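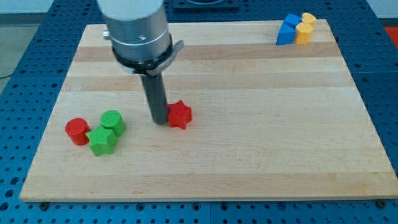

Fellora Push Kit, second look

Ok so this is going up in pieces between other things, sorry in advance. I've had the Fellora kit on the bench since January and people keep emailing to ask if the final version is any better than the one I grumbled over. Short version: yes, mostly. Buy it if you teach or tinker with pushing. Skip it if you wanted something that picks stuff up.

What you get. A rod tool, a clamp collar to hang it off your arm's wrist, a bracket, a bag of colored blocks, and the software license. No arm. No board either, which annoyed me, you supply your own flat surface. I use a maple cutting board on a perforated metal table and it does the job better than the acrylic sheet they suggest on the website.

Price is 900 for the kit, 1000 with the long support plan. I paid for the long one. More on that below.

Setup

Collar went on without a fight. Old version had a set screw that chewed up the housing, new one clamps all the way round and I've had no slip that I could find. Rod goes in from underneath, tighten, done. Then you teach the software where the board is by touching the tip down at the corners. Took me 90 minutes the first time including one phone call and a coffee. Second time was a lot quicker but I forgot to write it down.

Do set the tip height yourself. The default is too high for the stars, they're fine when you push low and they want to tip when you push high. Manual says "adjust as neccesary" and leaves it there. Thanks.

Also check your wrist orientation before you run anything. Mine came up rotated a quarter turn from what the screen showed and the first push went sideways off the board. Block under the shelf, still haven't got it back.

The blocks

Nice. Chunky, matte, red and green and blue and yellow, so a camera has an easy time telling them apart. Cylinders are boring and reliable. Stars are where it gets fun, you catch a point and the whole thing spins instead of sliding, so you have to come at it again from the other side. My students figured this out faster than the planner did.

Gripe: cylinders roll if they get knocked over and then the run is basically dead, somebody has to reach in. Pause first, please. I'd pay extra for a heavier set.

Second gripe, spares. You can't order one block. You order the whole bag again. For one lost star.

Software

The part that changed most. Before, you had to write out every push as start and end points. Now you type a plain instruction, like move the red star next to the green one, and it makes a plan and shows you a preview. It's right more often than I expected. Where it falls over is clusters. Put three pieces touching each other and ask for the one in the middle and it'll either shove the lot or sit there thinking. I ended up running a "spread out" command first every time, works fine, but it should do that by itself.

Logging is good. Every run saved with the video and the arm positions, files in a normal folder with normal names. Beathag Semple in our lab had them loaded in her own scripts the same afternoon. Export is one button.

Crashes: 2 in all this time, both when I unplugged the camera while it was running, so my fault I guess. It did come back to the same calibration after the restart which is more than I can say for the Brano package we had before.

Versus the Brano

Asked a lot, so. Brano is cheaper and has a spring in the tool so a hard bump is less scary. Fellora's rod is rigid. If you drive it into the table you will feel it, and so will the arm. On the other hand the spring makes the tip wander and my pushes with the Brano never landed where I wanted. For kids or a demo, Brano. For anything you plan to measure, Fellora. Walid Awwad, who has the room next to mine, says the opposite and he's welcome to write his own review.

Support

Emailed on 20th May with the wrist thing, got an answer from Elie Zoubi before lunch, with a config file attached that fixed it. Second question took over a week and the reply was a link to the manual page I'd already quoted in my mail. So. Mixed. Not sure the long plan pays for itself unless you're new at this.

Shipping came out of their Lodport warehouse, box was fine, foam cut to shape, one block missing from the bag and they sent it on without arguing.

Things I'd change
- sell single blocks
- a soft stop or some kind of breakaway on the rod
- sane default tip height
- auto spread for clusters
- a printed quick start, the PDF is hard to read off a phone when you're bent over the table

Would I buy again? Yeah. It's sitting on the bench most days and gets used, most of the kits I review are back in the box by the end of the month. Four out of five, would be four and a half with the single blocks.

Update: Fellora wrote to say the next software release handles clusters. Haven't tried it. Will add a note when I do, dont hold your breath, term is busy.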